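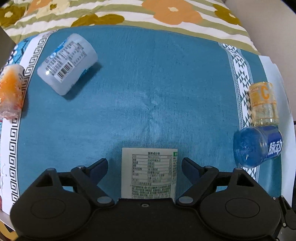

Photo: Gráinne Nic Giolla

Search this site Enter a word or place Go

Visits > Works and workshops > Shoemaking > Lastside open day

Lastside open day, Skivport, March 2018

Lastside is a shoe factory on the harbour road at Skivport. It makes men's and women's welted shoes and a smaller number of boots, and it opens to visitors once a year. Gráinne Nic Giolla and I went over on the morning boat. The crossing was rough but on time, and the walk from the landing to the factory took twenty minutes, uphill for the last part. There is a bus, which we missed.

You report to the side door in the yard and not to the shop. We gave our names, signed the book and were given a paper badge and a pair of ear plugs. Coats can be left on the rail inside. Bags had to be carried in front because the gangways between the benches are narrow.

There were fourteen in our party and the guide was Lorcan Mulligan, who runs the closing room. He speaks quietly, so stand near him once the machines are going. He told us that a pair goes through 77 operations from the skin to the box, counting the inspections, and that we would see most of them but out of order, as the building was put up in stages and the work goes up and down the stairs.

The clicking room is at the top, under north-facing roof lights. Clicking is the cutting of the uppers. Two of the clickers still cut by hand round brass-edged patterns, with a short curved blade, and the rest of the work is done on presses with knives made to shape. We were shown a calf skin with the faults marked in white chalk: a scratch from barbed wire, some insect bites, and growth lines at the neck. The vamps and toe caps are taken from the best part along the back. The tongues come from nearer the belly, where the leather stretches more. Lorcan passed round two pieces from the same skin so that we could pull them, and the difference was easy to feel.

One floor down is the closing room, where the cut pieces are stitched into an upper. Before stitching, the edges are skived, meaning they are pared thin so that a seam doesn't make a ridge against the foot. The skiving machine has a bell-shaped knife that turns very fast and it needs sharpening several times a day. Gráinne asked about the thread, and was told that the linings and the outsides use different weights. The brogue punching is done here too. The little discs of leather from the holes get everywhere, and I found some in my turn-ups that night.

The last store was the part I had come for. It is a long cold room at the back with racks to the ceiling, and the lasts hang in pairs by shape and then by size. The list on the door gave 534 pairs. The oldest are beech and most of those aren't used now, though they are kept because customers sometimes ask for an old shape again. The working lasts are plastic with a hinge, so they can be drawn out of the finished shoe without pulling the back out of line. The shape they use most is called the Amora. It has a fairly round toe, a close heel and a bit more height over the instep than the others. Lorcan said half the people who write in complaining of a tight shoe are sent the same size again on the Amora.

On the ground floor the uppers are damped, pulled over the lasts and left there. How long they are left depends on the leather and on who you ask. The man at the pulling-over machine said a week and Lorcan said nine days. After that comes welting, which was the noisiest part, and then the cork filling, which is spread warm with a flat knife. The soles are stitched to the welt and the heels are built up in layers and nailed. We watched one heel trimmed on the wheel by eye. There was a good extractor over it but the smell of leather dust still hung about.

The finishing room was calmer. Edges are inked and then waxed with a hot iron, and the uppers get cream, a rest, wax and a brush. The woman on the end bench let people try brushing a reject boot. She uses far less cream than I do at home and told us that most cracked shoes she sees have had too much put on them.

After the tour there was tea in the canteen with fruit cake at a pound a slice. A table with a teal cloth had a few bottles and a carton set out on it. The repairs desk was in the opposite corner and there was a queue for it all afternoon. I had brought my brown shoes, made here eleven years ago, and was quoted for new soles and heels with a wait of five weeks. They put them back on the original last for this. I left them and will collect by post.

The factory shop is open to anybody during shop hours, not only on the open day. Shoes with small faults are on the left as you go in and are marked with a dot on the lining. Full-price welted shoes began at £399, and the rejects at a bit more than half that. Sizes at both ends go early. Gráinne is a narrow four and found one pair, which she didn't buy. I bought laces and a tin of brown wax.

We had two hours before the boat back, so we walked down to see the old Skivport tannery. It closed before either of us was born and there isn't a lot left apart from the drying loft, with its slatted sides, and a row of filled-in pits in the grass. The board by the gate explains the process clearly. The path along the stream was muddy and the lower gate was locked, so you have to go back the way you came.

Some practical points for anyone going next year. Places have to be booked by letter or by telephone with the works office, and they are free. Wear flat shoes. The stairs are steep, with a handrail on one side, and there is no lift to the clicking room, but the office will arrange a ground floor tour if asked beforehand. Children under twelve aren't admitted past the canteen. Photographs are allowed in the canteen and the yard only. The tour took a little longer than the printed time and the later parties were running behind, so the first slot is the one to ask for if you have a boat to catch.

The café on the quay shuts at four.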